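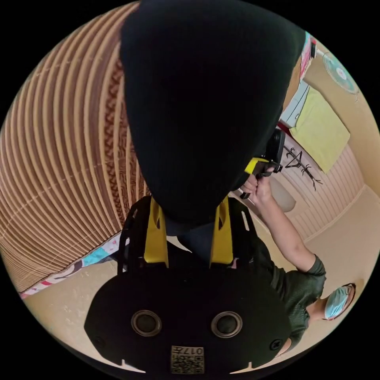

Clalludach停工酒店Brirno大厦将于明年二月复工

5/14/19

在Clalludach港区停工超过六年的Brirno大厦有望重新动工。开发商Vitley公司向市规划局提交了修改后的建设方案，计划于明年二月恢复主体施工。规划局已受理申请，目前正在进行结构和消防方面的审查。

Brirno大厦设计高度为29层，原定用途是度假酒店，由两座塔楼组成，中间以一条架空走廊相连。北塔在停工前已经封顶，外墙尚未安装。南塔只建到裙楼以上，裸露的钢筋多年来一直用防水布包裹。当地居民习惯把这栋楼叫作“半边楼”，出租车司机和渡轮公司的售票员也这么叫，一些民间印制的旅游地图上甚至直接用了这个名字。

大厦当初开工时，港区正准备扩建邮轮码头，Vitley公司希望酒店能与码头同时投入使用。后来码头工程推迟，项目贷款没有续上，总承包商撤出工地，塔吊在第二年春天被拆走。此后几年间，先后有买家与Vitley公司接触，有的打算改建成公寓，有的只想要地皮，谈判都没有结果。

根据新方案，北塔仍作酒店，南塔改为办公和长租公寓，高度比原设计有所降低。架空走廊取消，两塔之间改为对公众开放的广场，从广场可以直接走到Tôn河边的步道。原设计中位于顶层的旋转餐厅也不再保留，改为普通观景层，是否收费尚未确定。

Vitley公司在申请材料中说，北塔的混凝土结构经过检测，主要承重部位可以继续使用，部分阳台和楼梯需要拆除重做。地下车库长期积水，底板和防水层要全部更换，这部分工程将最先进行。公司没有公布复工后的总造价，只表示资金已经落实，其中一部分来自出售城郊的一块仓储用地。

规划局方面说，审查的重点之一是工地旁边的旧海关楼。这座建筑建于1725年，是港区现存较早的石造建筑，现在用作航运资料馆。大厦打桩期间，海关楼西侧墙体曾出现裂缝，后来做了加固。新方案要求施工方在海关楼四周安装沉降监测设备，南侧一带不得使用冲击式打桩，运送材料的货车也必须绕行河堤路。

资料馆表示，施工期间将照常开放，但临街的入口可能要暂时关闭，参观者改由院内侧门进出。馆藏中较脆弱的海图会提前移到城区的库房保存，具体时间要等规划局批复后再定。

港区居民对复工的看法不一。在规划局公布的书面意见中，支持的人大多提到工地围挡占用人行道，刮大风时常有碎料落下，希望尽快把楼建完或者拆掉。反对的意见主要集中在交通上，认为河堤路只有单侧人行道，学生上下学要从那里经过，不适合重型车辆通行。也有居民担心南塔建成以后会挡住后面几条街的日照。Vitley公司答复说，南塔降低高度后，受影响的住户比原设计少，相关日照分析图已附在申请材料里。

附近的商户更关心工期。河边几家旅馆在大厦动工那年扩建了客房，后来一直没有等到预想中的客流。港区商会希望Vitley公司对完工日期作出书面承诺，并在合同中约定逾期的处理办法。Vitley公司目前给出的说法是，北塔先行完工并开业，南塔视招租情况分阶段推进。

酒店由谁来经营也还没有确定。早年签下的管理协议已经失效，Vitley公司说正在与多家酒店管理公司商谈，在取得施工许可之前不会对外公布名称。客房数量比原设计减少，取消的房间用来扩大会议区和员工用房。

市政府此前曾讨论过收回土地，由于涉及对Vitley公司的补偿，一直没有实施。规划局说，如果这次申请获得批准而开发商未能按期开工，市政府将重新启动收回程序。

申请文件可在规划局一楼服务窗口查阅，也可以在港区图书馆借阅复印件。居民如有意见，可以在公示期内以书面形式提交，来信请注明姓名和住址，并写明对应的申请条目。规划局将在公示结束后举行一次听证会，地点暂定在港区会堂。

另外，Tôn河步道靠近工地的一段从本月起临时封闭，用于勘测河堤基础。步行和骑车的市民请改走对岸，渡轮停靠点不受影响。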